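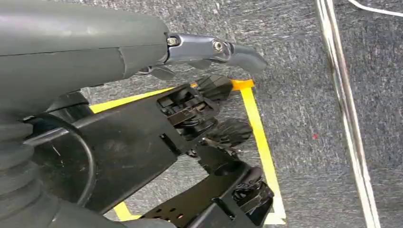 When the Wrist Went the Long Way Around
Final Report, Robotics Project Course, Testwood College
Wing-sze Tsai, Lautaro Tapia and Ximena Painemal
Project advisor: Reynaldo Rivera

1. What we set out to do

Our plan at the start of the term was a friendly one. We wanted the arm in the Prieto Lab to pick up small household things from inside a taped rectangle on the floor, turn each one so it faced the same way, and set it down again near the orange corner. Lautaro's little cousin had been asking what we do all day, and "we tidy up" seemed like a nice answer to be able to give her.

We did get a good part of the way there, and Section 5 has a short account of what worked. Most of this report, though, is about the afternoon in September when the wrist turned the wrong way, pulled on its own cable and dropped what it was holding. We learned more from that than from all the runs that went well, and when we asked Mr. Rivera if we could write the report around it he said he would be disappointed if we didn't.

2. The setup

The gripper has ribbed black fingers that close toward each other. A black cable carries its power and signals, and it hangs in a loop beside the gripper so that the wrist has some slack to turn with. Please keep that loop in mind, because the rest of the story is about it.

The tape on the carpet marks the work area. Yellow is the border, and the orange piece in the corner is our zero point, the place every other position is measured from. The other cables on the floor are meant to stay outside the tape, and we check that before each session.

Motion planning was done in Rorkiden, the planner that Mr. Rivera's earlier classes wrote and that every class since has added a bit to. You give Rorkiden a target position and a target angle for the wrist, and it works out the joint moves. It is pleasant to use and we grew quite fond of it, even after everything described below.

3. What happened

We had been running at low speed for weeks, and everything had been going so smoothly that we felt ready to try a session at 100 percent. We had asked, and we had permission, with the condition that somebody sat with a hand on the stop button for every run. That afternoon it was Ximena.

The object was a sponge. (We are very grateful it was a sponge. The next thing on our list was a mug.) The gripper came down inside the tape, closed on it and lifted, all just as it should. The next step was a small turn of the wrist to line the sponge up with the border. The turn began, and Wing-sze, who was watching from the side, said "that's a lot of turning" in a very calm voice. By then the loop in the cable had pulled straight. The wrist kept going, the cable went tight, and the plug at the gripper end backed out of its socket. The fingers lost power and relaxed, the sponge fell onto the carpet, and the arm went on with its program holding nothing at all.

Ximena pressed stop. From the log we could see later that she had done it very quickly, but it felt slow to all of us, and to her most of all. She has asked us to write down that her first thought was that the arm was supposed to do that and that she had forgotten. We think this is worth recording. If you have watched a machine behave well for weeks, you give it the benefit of the doubt for a moment, even with your hand on the button.

We left the arm where it had stopped and went to find Janaína Evangelista, who looks after the lab. She cut the power at the wall, had a good look at the plug, and then made us each write down what we had seen before we talked it over together. Our three accounts did not agree very well. Lautaro was sure the sponge fell before the cable went tight. The log says otherwise, and he has been a good sport about it.

4. Finding the cause

4.1 Our first guess

We started by blaming the plug. It is a Filtano connector that pushes in and holds by friction, with no latch, and it had felt a bit easy to pull out ever since we started. So we spent a whole lab session cleaning it, pushing it in, tugging on it and arguing about it. A plug with a latch would certainly have been better, but the longer we looked the less sense it made as the root of the trouble. Even a very good plug shouldn't be asked to hold back a moving arm. If it had held, the cable itself might have torn instead, and that would have been harder and more expensive to put right.

4.2 Reading the log

Wing-sze then sat down with the log from the session, which came to 1,809 lines, and read it from top to bottom with a ruler held against the screen. We had planned to write a script to search it for errors. There were no errors in it, so the script would have found nothing, and we are glad she has patience.

What she noticed was a pair of wrist angles. Just before the turn, the wrist was reported at a little under 180 degrees. The target was a little past it. To a person that is a tiny move. But Rorkiden stores wrist angles from minus 180 to plus 180, so an angle a little past 180 gets written as a large negative number. The planner saw a large positive number and a large negative number, subtracted one from the other, and sent the wrist nearly a full turn backward to get between two places that were right next to each other.

We could hardly believe it was so simple. Mr. Rivera could believe it very easily, and told us it is one of the oldest mistakes there is.

4.3 Why it had not shown up before

This bothered us for a while, because we had done so many runs. The answer was in how we had been placing the objects. We always laid them down neatly, more or less square to the tape, and with objects lying that way the wrist never came close to the crossover. On the afternoon of the fault Lautaro had tossed the sponge into the rectangle, to make things a bit more like real life. It landed at an angle we had never tried. So the fault had been waiting for us all along, and our tidy habits had been stepping around it.

Speed did not cause the problem, but it made it worse. At low speed we think there would have been time to stop the arm before the cable ran out of slack. We haven't tested that on the arm with the gripper plugged in, and we don't intend to.

5. What we changed

The planner now compares the two ways around and picks the shorter one. Lautaro wrote this change, and it is only a few lines long. He also added a check that refuses any wrist move larger than the cable loop allows, whichever way it goes. The shorter way around is not always safe for a cable. Several short turns in the same direction will wind it up just as surely as one long one, so the check keeps a running total of how far the wrist has turned from its starting position, and makes it unwind before going further.

We also changed a few things that are not code:

The plug now has a clip over it, and the cable is tied down a little way back from the gripper, so a pull lands on the tie and doesn't reach the plug.

Before each session one of us turns the wrist slowly through the range we plan to use, with the gripper empty, while another watches the loop.

If the gripper loses power, the arm stops. It seems so obvious now! The arm had been able to tell that the gripper was gone, and it had simply never been told to care.

Objects get tossed into the rectangle from the very first day of testing, at low speed.

After these changes we went back to low speed and worked our way up again. The arm refused a few moves because of the running total, which was annoying to sit through and also just what we had asked for. We then finished the original task with the sponge, a brush and some plastic cups. Placement near the orange corner was good with the brush and less good with the cups, which tend to roll when the fingers let go. We never did try the mug.

6. Things we would still like to look at

The running total lives in memory, so if the computer is restarted while the wrist is wound up, the count goes back to zero and the cable does not. For now there is a note on the monitor telling people to return the wrist to its starting position before shutting down. A note is a weak sort of safety measure and we would much prefer that the count be saved to disk. Ximena has made a start on this and her work is in the project folder for whoever takes over next term.

We also suspect the same subtraction is used for another joint. We looked, and could not find a case where it matters with the arm mounted as it is, but we would not want to promise that for a different mounting.

7. Thanks

Thank you to Mr. Rivera for letting us spend so much of a tidying project on a cable, and to Janaína for the clip, for the cable tie, and for making us write things down before we had a chance to agree with each other. The sponge has gone back to the lab sink.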